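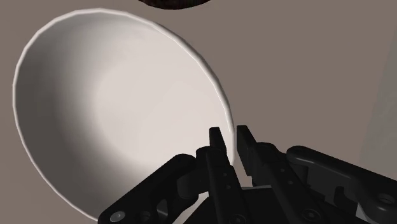
Flenau to switch school kitchens to reusable tableware

July 12, 2021

School kitchens in Flenau will stop using disposable plates and bowls by the end of December, under a supply agreement approved by the district council last week. The agreement covers 12 primary schools and runs for two years, with an option to extend.

Tableware will be supplied by Kendden, which already holds the contract for council-run day centres. Washing equipment will be installed and maintained by a separate contractor, Kinura. The council did not publish the value of either contract, but said the combined cost falls within the catering budget set in the spring.

Disposable items were brought in as a temporary measure when two central dishwashing units were taken out of service. According to the council's catering report, the 12 kitchens now send 422 kilograms of used tableware to landfill in a typical school week. Most of it is coated card, and local recycling plants do not accept it once it has been in contact with food.

The first delivery will consist of some 1000 place settings, each made up of a dinner plate, a side plate and a bowl. All items are to be plain and stackable, and must fit the existing serving trolleys. The specification also requires a glaze that can withstand repeated commercial washing without crazing, and a rim thick enough to resist chipping when pieces are stacked by hand. Cutlery and drinking cups are not part of the agreement — both were replaced under an earlier order and remain in use.

Each kitchen will receive a hood-type dishwasher with a final rinse temperature high enough to disinfect without added chemicals. Older buildings will need work on drainage and electrical supply before the machines can be connected. Kinura will survey the sites during the summer break, starting with those where the kitchen shares a water heater with the rest of the school.

Breakages will be recorded by each kitchen and replaced quarterly. Chipped or cracked pieces must be taken out of use the same day and may not be used for dry storage.

The report also considered a bid from Wang for moulded plastic tableware. It was cheaper to buy and lighter to carry, but scored lower on stain resistance and expected service life.

Menus, portion sizes and the price of school meals are unaffected. Remaining stocks of disposable plates will be kept for packed lunches on school trips and for use during equipment failures. A progress report is due before the council in December.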